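Ticket: Left and right streams out of step on two-handed folding episodes
Project: Skovudlow garment set
Site: Trindthorpe homes
Opened by: Rosaura Cuadros
Status: Closed, with one follow-up
Priority: High

Problem as reported
Of the 3000 folding episodes uploaded from Trindthorpe, 2526 passed the import check. The rest were rejected with "stream offset over limit". All the rejects are two-handed. Single-gripper episodes from the same homes go through without trouble.

Tuesday, 09:40
Pulled 11 rejected episodes and lined them up by hand. The left gripper lags the right in every one. The lag is small at the start and grows, so it is drift and we can't fix it with a fixed shift. Gripper width readings look fine on both sides.

Tuesday, 11:15
Checked firmware. Right-hand units are on the current build. Left-hand units were reflashed at Luik before they went out and came back with clock sync switched off. The setting is not shown on the start-up page, so the collectors had no way of seeing it.

Tuesday, 14:05
Switched sync back on for one pair and asked for a short test at one of the homes. Instructions sent:
Start both units together, tap the fingertips against each other twice, then begin.
One garment per episode. Lay it flat, front up, sleeves out.
Keep both grippers in view of each other for the first fold.
Leave the rest of the room as it is. We want ordinary beds and ordinary clutter in the set.

Tuesday, 16:30
Test episodes are in, T-shirts on a bed. Offset stays under the limit from first tap to last fold. Import check passes on all of them.

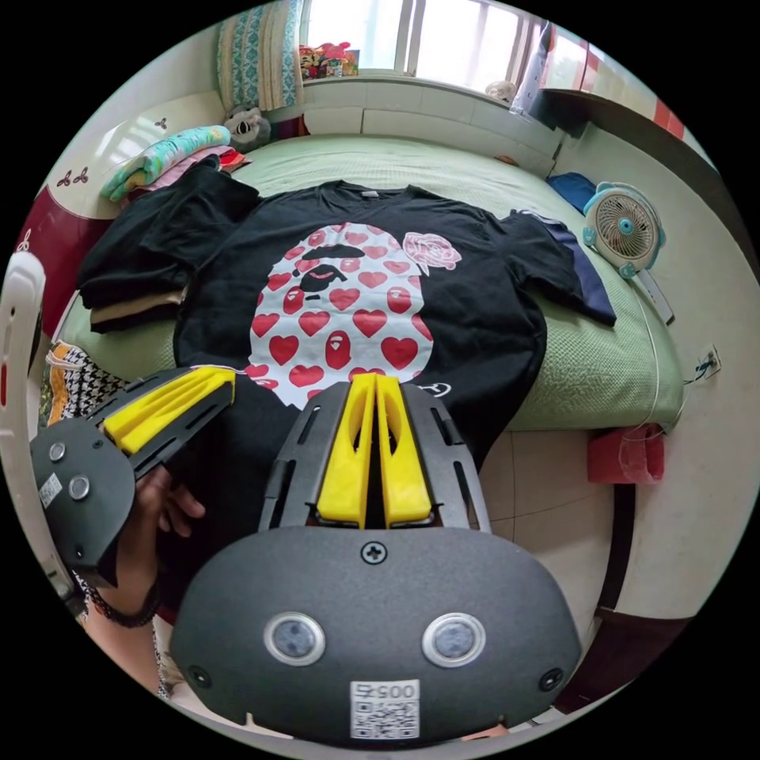 One thing to watch with dark clothes. Black cloth against a dark gripper body gives the tracker little to hold on to, and it leans heavily on the window, the curtains and whatever print is on the shirt. Tracking held in the test, but I would not count on that in the evening with the curtains drawn. Collectors should do black items in daylight where they can — plain ones most of all.

Fix
Sync switched on for all left-hand units. Skorninon now refuses to start a two-handed session if either clock is free-running, and shows a red line saying which unit is at fault.

Rejected episodes
Not deleted. The double tap was not in use then, so there is no clean mark to stretch the left stream against. Moved to the hold folder and left out of training.

Follow-up
Add the sync setting to the start-up page. Assigned to R. Cuadros, due before the November collection round.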